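Sorting out the bits and bobs box

I've been putting this job off since September, so forgive me if I sound a bit smug. The craft cupboard at Willcombe had reached the stage where opening the door was a risk, and Mayuree Kaewmanee (who is far more patient than me) finally said we should take one box at a time, put it on a clear white table and not touch anything else until it was done. It's such simple advice and I can't believe how much it helped!

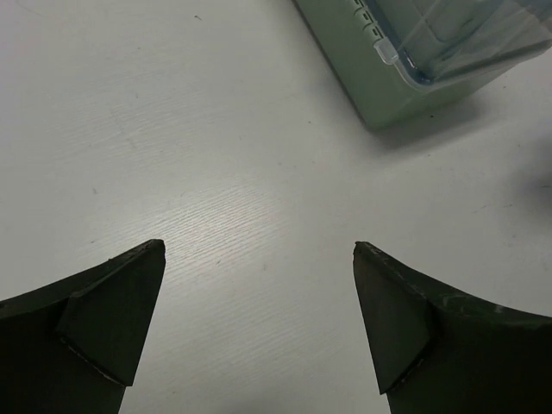
Anyway, I'm a total convert to boxes with a proper handle now. I used to keep everything in old biscuit tins, which look lovely on a shelf but you can't see a thing without prising the lid off, and then you've got ribbon all over the carpet. A clear lid is so much better. I can stand there with my tea and decide whether I need to go rummaging at all. Green plastic wouldn't have been my first pick of colour, I'll admit, but it has grown on me, and Sihan Lei has already asked where she can get one for her buttons.
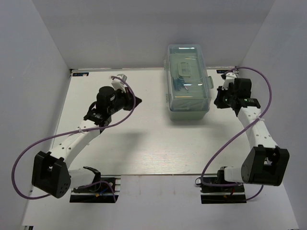 My other rule is that small things live with small things. No scissors, no glue, no "I'll just pop this in here for now" – that's how I ended up with 54 odd beads in a drawer full of envelopes, and Zoila Zapata still teases me about it. If a latch needs forcing then there's too much in there, so something has to go in the swap basket. Do bring your own spares along next time you're passing, especially thread. We always seem to be short of thread, and I've got 3 empty tins going spare if anybody would like them.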